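**Monday, workshop, 7:40 am**

Strand back on the lift. Owner's complaint, as written on the job card: "goes vague at 40." I rode it out to the Arnerside turnoff and back before coffee and he's right, it does. Let go of pressure on the left bar and the front end starts a slow little waltz, then picks up a partner. Above 50 it settles down and behaves like a motorcycle again.

Checked the obvious stuff first, in the hope of an early lunch. Tires are decent, pressures were fine, wheel bearings quiet. Spun the front wheel against a pointer and the rim runs true enough that I'd be embarrassed to bring it up. Swingarm has no side play that I could find by yanking on it and swearing.

Steering head is another matter. With the front off the ground the bars drop into a notch at dead center, like a gearshift. Someone has been in there before me with a hammer and a punch, judging by the adjuster nut, and has cranked it down hard to hide the wear. Boyang Luo came over, turned the bars once, said "click," and went back to his carburetors. That was the consultation. 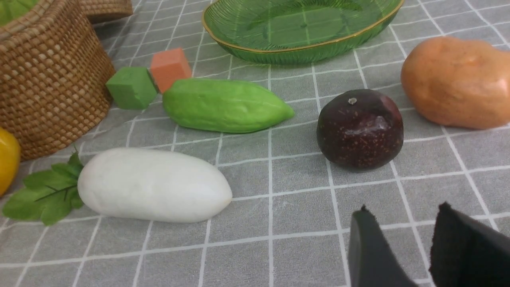
Pulled the top yoke and dropped the forks. Lower race has a neat row of dents you can feel with a fingernail. Grease was the color and texture of old fudge. Ordered the Vandex taper roller kit, as the stock ball setup costs nearly the same and I don't want to meet this bike again in August.

While the forks were out I measured oil height, both legs, springs out and fully compressed. Left 88 mm, right 83. The book wants them equal, which I don't think is asking much. Drained both. The right leg gave up something gray with glitter in it. Bushings look worn but not criminal, so I'm leaving them unless the owner feels rich.

**2:15 pm**

Kit arrived. Old lower race did not wish to leave. Ran a bead of weld around the old top cup and it fell out on its own once it cooled, so why I spent the previous half hour with a drift is a question for later. New cups went in the freezer next to Boyang's lunch, then seated with threaded rod and two big washers.

Notes for whoever puts it back together if I'm out:

- Hikel torque wrench reads low at the bottom of its range. Use the small one for the pinch bolts.
- Stem nut: 26 to seat the bearings, back off, then set by feel. Bars should fall to the stop on their own, without a bang.
- Re-check after the first long ride. Tapers always settle a bit.
- Front brake hose goes BEHIND the yoke. Ask me how I know.

Fork oil still to go in. Test ride tomorrow if the rain quits, same road, hands light on the bars at 40.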